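What the night shift looks like now

23 October 2022

I have worked at Wekholm for most of my adult life, the last stretch of it nights on the packing side. Since the spring we have been getting ready for the Calterar arms, and my job has moved from the line to a desk with two monitors. Before a new routine goes to the floor, we run it in simulation and I watch it through the gripper's view.
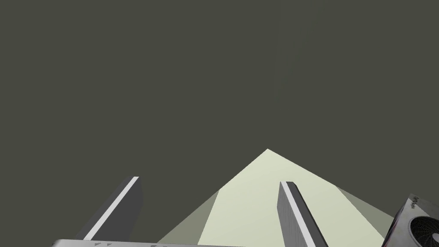
I do 300 runs a week, give or take nothing, because that is the number on the sheet. Most are dull. When one goes wrong I write down what happened and send it to Cuiping Kong, who changes the program and sends it back. She has never packed a box for a living, so she asks me a lot of questions, and I like that part.

The pay is the same. My back is better and my eyes are worse. I am 55 and had not planned on learning software, but the training was 30 hours and they paid for it.

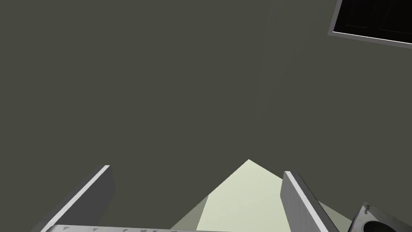 What happens to the others

Two people from my old crew moved to days. One took a job at Clekadier. The rest are still on the line, and they ask me when the arms are coming. I tell them I don't know the date, and that is true. I do think there will be fewer of us packing at night. Management says the jobs will change, and mine did, but there is only one desk like mine so far.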